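Working Safely at a Shared Robot Table
Course handout, Kumudini Khondokar, Kamberg Teaching Lab
December 2025

Welcome back, everybody! Last week we talked about what a standard is and why it takes so many pages to say "keep your hands out." This week we get to the part I like best, which is how the rules look on a real table with real kitchen things spread all over it.

Please read pages 21 to 55 of the Povusel guide before the lab (they go faster than you'd think, I promise).

1. Before you reach in

Look at the arm first, then at the objects. An arm that is holding still may still be powered, and a status light means only what its manual says it means. Follow the cables with your eyes too, and ask yourself where each one would go if the wrist turned.
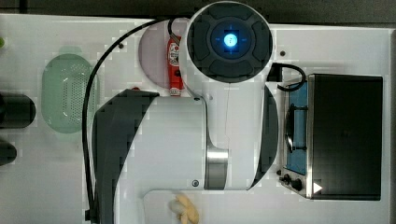
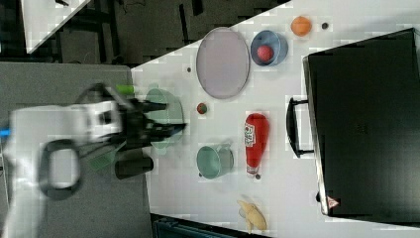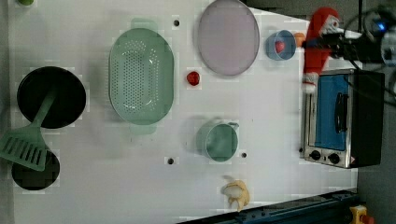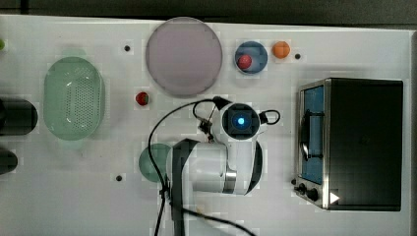

The arm and the toaster oven share one white tabletop in three of the four.

2. Marking the reach

Mark the full reach of the arm, gripper included, and add the margin from your own risk assessment. Please don't borrow your neighbor's number! Anything you'll need to pick up by hand during a run belongs outside that line.

3. For your lab notebook

Write down who holds the stop button, who resets the objects, and the words you'll use to say "clear." The Zitness form has room for all of it, and it's worth 60 points, so do take your time.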